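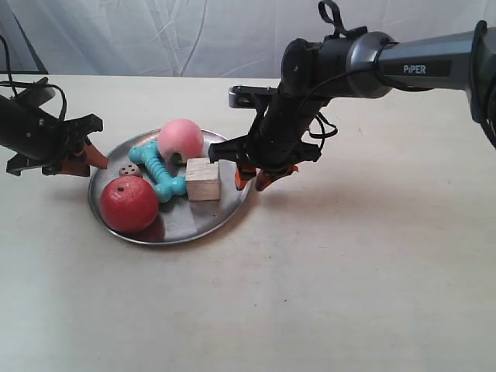

Ronance Secondhand: Your Questions

I get a lot of the same emails (which I love, please keep writing!) so I finally sat down and put my answers in one place. If yours isn't on the list, scroll to the bottom and use the contact form.

What is Ronance?
Ronance is my little secondhand business. I buy and sell small used household stuff, mostly kitchen things, table linens, old board games, toys and the odd lamp. I have a stall at the Stollivstead market every Friday and I sell online the rest of the week. It's just me, plus Nina, my very tired green van.

When does the market open?
Seven in the morning, and I'm usually set up by half past. If you're after dishes, come early, they go fast. If you're after a bargain, come after lunch when I'm hungry and don't want to load everything back into Nina.

Where do you find all of it?
Estate sales, mainly, and a lot of people's garages. I drive over to Holleck a couple of times a month for the auction there, and I come home with at least one box I didn't mean to bid on. The mystery boxes are my weakness. I once got a whole carton of pie weights. I don't even make pie that often!

How many things do you have in stock?
I did a full count in January and got to 2,391, and yes, I counted salt and pepper shakers separately. Only a small part of that is on the website at any time. Listing takes me forever, so if you're looking for something in particular, ask and I'll go dig.

Can I sell you my stuff?
Very possibly. Email me first with a few snapshots and a rough idea of what you'd like for it. Please don't drop boxes at the stall without checking, I have nowhere to put them and I end up driving home with a casserole dish on my lap.
I'm always looking for:
Board games with all the pieces (or nearly all, tell me which ones are missing)
Enamel and cast iron
Cloth napkins, even single ones
Toys with no batteries 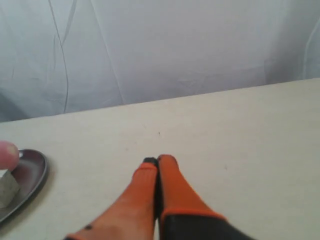

I'm not taking encyclopedias, mattresses or bread machines right now. I have four bread machines. Please, somebody buy a bread machine.

Do you clean things before you sell them?
Yes, everything gets washed or wiped down before it goes on the table. I don't repaint or re-glaze, though, and I leave most scratches alone. Give kitchen things another wash when you get them home, the same way you would with new ones.

Do you haggle?
At the stall, sure, I like it! Online prices are set. If you're buying a stack of things, put them in one order and write me a note, and I'll usually knock a bit off.

How does shipping work?
I pack on Mondays and Wednesdays and mail the next morning. Plates go in twice as much paper as you'd think they need. I only ship inside the country for now. If you live near Stollivstead or Holleck, pick "local" at checkout and I'll bring it over myself for $2, as long as it fits in the van and you don't mind waiting until I'm headed your way.

What if something shows up broken?
Send me a photo of the damage and the box it came in and I'll refund you. You don't have to mail the pieces back.

Can I return something I just don't like?
Within two weeks, yes, in the shape you got it. You pay the postage back, or bring it by the stall and save yourself the trip to the post office.

Are you going to open a real shop?
People ask me this every single week. I looked at a place on the square in Stollivstead last year and it had gorgeous windows and an awful roof. So maybe, someday. For now you'll find me by the east gate, next to the honey stand.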